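MEDIA RELEASE

Ullthorpe robotics club opens its doors this February, and we're setting the table
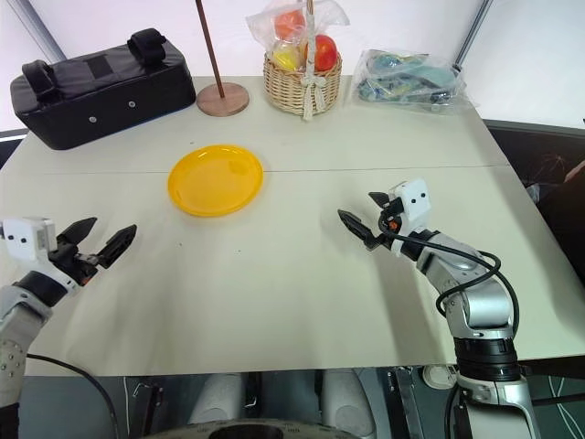 Hi, I'm one of the mentors at the Ullthorpe Student Robotics Club, and I've been handed the job of telling you what we've been up to. The short version is that our students have spent the summer teaching a two-armed robot to do the chores they'd rather not do themselves, and in February they're putting it to work in front of anyone who'd like to come and watch!

The project is called Lunora. It started as a lunchtime argument over whether a robot could clear a table without dropping the lot, and it grew into the biggest thing our club has ever taken on. The students look after all of it: the code, the cabling, the practice runs, the logbook and the long debates over what counts as a fair go. I mostly make toast and remind people to save their work.

The club members have logged 1610 practice runs so far. In each one a student guides the arms through a job, then the program has a crack at the same job without help. Plates get picked up and moved, fruit goes from one spot to another, bags get opened (or they don't, depending on the day). Anyone who has tried to pick a plate up off a flat surface with only two fingers will know why that job got a whole fortnight to itself. Clear plastic has been another headache, and we've got a page in the logbook headed "Plastic, again" that keeps getting longer.

What I love is how the group has sorted itself out. Some of our Year 8s turned out to be the most patient arm operators we've got, so the older students now book time with them. The coding crew sits at the back and groans when somebody changes the table layout, which happens every session, on purpose. If the program only works when everything is in the same place, it goes back on the to-do list.

All of this is heading towards the Jasińska Cup, a schools' challenge where teams run household jobs against the clock. Our team has entered the 2-arm division. Each team gets a list of jobs on the morning and has to have a program ready to go by 1 pm, with no touching the robot once the timer starts. It's our first time entering and we've got no idea how we'll go, but the students have already picked the colour of their shirts, so there's no backing out.

Kemix, our local parts supplier, has kindly chipped in $1000 towards spare cables, replacement fingertips and the entry fee. Thank you, Kemix! We go through fingertips faster than anyone budgeted for.

The open session is on a Tuesday in February, from 4.30 pm until 7 pm, in the club room behind the Ullthorpe library. There'll be a demonstration on the half hour, and visitors can have a turn at guiding the arms with a student beside them. Entry is free and there's room for 200 people across the afternoon, so please put your name down at the library desk if you're bringing a group. Primary school kids are very welcome with an adult.

We're also taking new members for the term. You don't need to have coded before, and you don't need your own laptop. We could especially use a few people who like fixing things, keeping notes or making short videos.

Media are welcome at the open session and at any Tuesday practice before then. Students whose families have given permission will be happy to chat, some of them at great length. To arrange a visit, leave a message for the robotics club at the library desk and one of us will get back to you after school hours.

ENDS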